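Davura Tenants' Association
Minutes of the meeting of Sep 12, 2019

Present: Jae-in Nam (chair), Sumathi Poojary (minutes), 5 members.

1. The August minutes were approved.

2. Laundry room. The quote from Varnard for new dryers was accepted at $504. Residents will be told by letter.

3. Bike storage. The 40 spaces are full. Untagged bikes will be moved after 20 days' notice.

4. Shared kitchen items. Dish rack and other items on the brown mat: 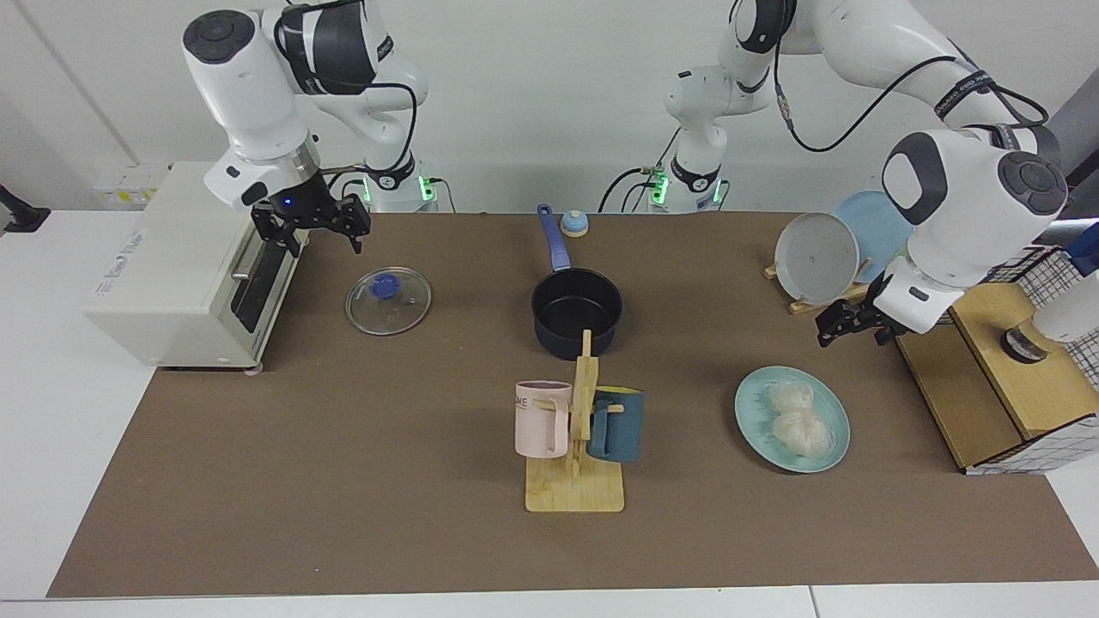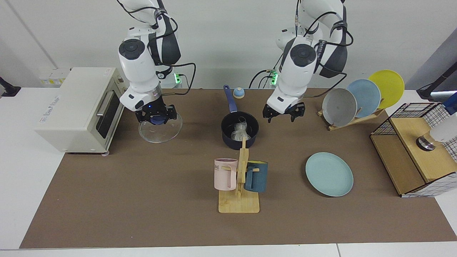 5. Parking. Ms. Poojary will write to Molano about the faded lines. The meeting closed at 8:40 p.m.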